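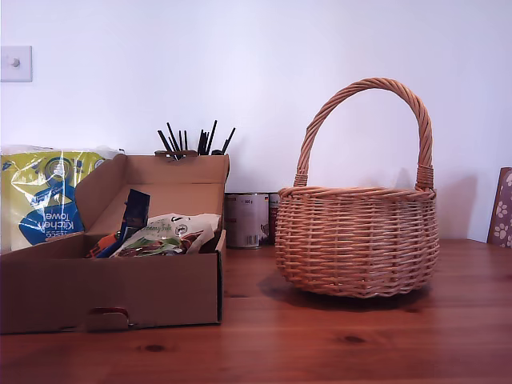

Kitchen towels at the end of the table.

Splitting costs in a shared house: kitty, app, or everyone pays their own way?
Posted 7/2/26 by seulgi_w

There are four of us in a rented house, all working, nobody related. Rent goes to the agency by separate standing orders, so that part is fine. The problem is everything else.

Until now we've had a kitty. Everyone puts in the same amount on the first, and the money pays for gas, electricity, internet, trash bags, dish soap, paper towels, light bulbs, salt and oil. I went through the statements last week and the total for the past year was 2,916 euros. That is more than any of us guessed. Gas and electricity are most of it.

Two people want to keep the kitty. One wants to move everything to an app called Pirkix, where you log what you spend and it tells you who owes what. I'm the fourth vote and I don't have a strong opinion, except that I'm the one who has been doing the bookkeeping and I'd like it to take less time.

Questions:
Do you split utilities evenly or by room, or by who is home more?
What do you do about household stuff that only some people use?
Has anyone gone from a kitty to an app, and did you go back?

Seul-gi Wi

Reply from brackenhill

We split evenly and always have. It isn't exact. One of us works nights and is home all day with the heat on, and one is away every other week. We talked about adjusting for it and decided the argument would cost more than the gas. If the rooms are very different sizes, put that into the rent and leave the utilities alone.

Keep the kitty. Open a joint account for it so it isn't in one person's name. Ours is with Ruvetti and we each have a card. You can see every payment without asking anyone.

Reply from doorstep_dan

I disagree about splitting evenly. I lived in a house for two years where one guy ran a space heater in his room from May onward (yes, May) and a dryer load almost every day. The rest of us paid for it. I raised it a few times and was told it wasn't worth fighting over, mostly by the guy with the space heater.

Evenly is fine if people live more or less the same way. If they don't, you need some rule. Ours ended up being that a heater in your bedroom means you pay an extra share of the electric that month. He stopped using it after the first bill.

Reply from brackenhill

Sure, but that's one person with an unusual habit. Seul-gi didn't say they have that. I wouldn't build a system around a problem they don't have.

Reply from doorstep_dan

She asked whether to split by who is home more, so I assume somebody over there brought it up.

Reply from seulgi_w

Somebody did bring it up. One housemate is at her boyfriend's place four nights a week and feels she is paying for heat she doesn't use. The other side of that is that the house would need heating whether she was in it or not. I can see both.

Reply from plumtree

We went from a kitty to an app and then back again after less than a year. The app worked fine as software. What happened was that people started logging everything. Someone logged a lemon. Someone else logged half a bag of ice. With the kitty, small things just disappeared into it and no one thought about them. Once each item had a name and a price next to it, people had feelings about each item.

If you do use one, set a minimum. Anything under five euros doesn't get logged.

Reply from hal_on_third

Opposite experience here. We had a jar, an actual jar, and it was always short. No one was stealing, people just took a bus fare out and forgot. With the app it took us one evening to set up and I haven't thought about it since. We settle at the end of the month. My worst month I owed 94 and I could see exactly why, it was my turn for the internet router deposit and I'd been away for the big grocery run.

I don't think plumtree's lemon problem is the app's fault. Those people would have been annoyed about lemons anyway.
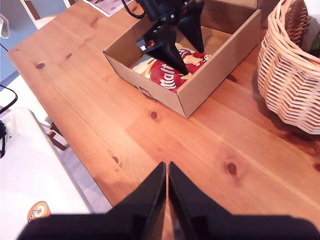
Reply from coralie_b

Shared purchases that last are harder than bills, in my opinion, and I'd sort those out before you pick a kitty or an app. A bill is used up by the time you pay it. Furniture stays, and people leave. We bought our kitchen table together when we moved in, the pine one with all the dark knots in it, and when the first person moved out she wanted her share back. It was secondhand to begin with and by then had been used every day. She thought a quarter of the purchase price was fair. I thought a quarter of what it would sell for was fair, and that's a much smaller number. We ended up in the middle and it was a bit sour for a week or so. After that we wrote down a rule: anything big is bought by one person, who owns it and takes it with them when they go. The others get to use it in the meantime. It has come up with a couch, a vacuum and a microwave since then and there has been no argument.

Reply from doorstep_dan

What if the person who owns the fridge moves out?

Reply from coralie_b

Then the rest of us need a fridge. In our case it belongs to the landlord, so it hasn't happened. I would want more than a few days' notice.

Reply from plumtree

We do it the other way around. The thing stays with the house and the new person buys the old person's share, at a price that drops every year. After five years it's worth nothing and belongs to whoever is there. It's a bit more paperwork, but no one has to carry a couch down the stairs.

Reply from brackenhill

That only works if the new person agrees. I've moved into a house and been told on day one that I owed for a share of a rug. I didn't like the rug. I paid because I needed the room.

Reply from plumtree

Fair. We put it in the ad for the room, so people know before they come to see it.

Reply from hal_on_third

Going back to the supplies question. We keep a short list of what counts as shared: dish soap, sponges, trash bags, toilet paper, paper towels, laundry detergent, oil, salt, tea. If it isn't on the list, you bought it for yourself. The list is taped inside a cupboard door. We change it when everyone agrees. Coffee was on it, then off again when one person got into expensive beans.

Reply from seulgi_w

I like the list. Ours has never been written down, and I think each of us has a different version in mind. I've been counting dishwasher tablets as shared and I'm not sure everyone would agree with that.

Reply from doorstep_dan

Dishwasher tablets are shared. If someone argues with that, they can wash by hand. 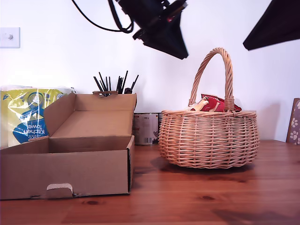 Maxine Rakena
Moderator, Shared Living and Renting

I've moved this thread over from General because it belongs here and there are people in this section who have dealt with the same thing. Please keep replying as normal. A few points from older threads that may save some time.

Whatever method you choose, check whose name is on the utility accounts. If all of them are in one person's name, that person is liable when a housemate doesn't pay, and a kitty or an app doesn't change that. Some agencies will let you list every tenant. Members renting through Vistari have said they had to ask for this in writing, so don't assume it was done when you signed.

Keep a float. Plenty of houses run out of money in the kitty in the same month the winter bill comes in. A float of 200, left alone the rest of the year, covers most of it. Treat it as a deposit, and pay each person's share back when they leave.

On people who are away a lot, the split I see most often is standing charges and internet divided evenly, with a discount on the usage part only. It's usually a small discount once you work it out. Sometimes seeing the number is enough to settle it.

And agree on a date to review it. Six months is reasonable.

Reply from seulgi_w

Thank you, that's useful. The gas is in my name only. I hadn't thought about what that meant, so I'm going to call them this week.

I think I'll suggest keeping the kitty but in a joint account, with the written list, and usage adjusted for the one who is away. Then the person who wants Pirkix can use it for things outside the list, like takeout.

Reply from hal_on_third

That will mean running two systems. I'd pick one.

Reply from brackenhill

I don't see a problem with two. Bills in one place, takeout in the other. They don't touch.

Reply from plumtree

Let us know what the others say about the away discount. We have someone asking for the same thing and I'd like to know what number you land on.

Contact the moderators | Forum rules | Copyright Shared Living and Renting forum and its members | Back to top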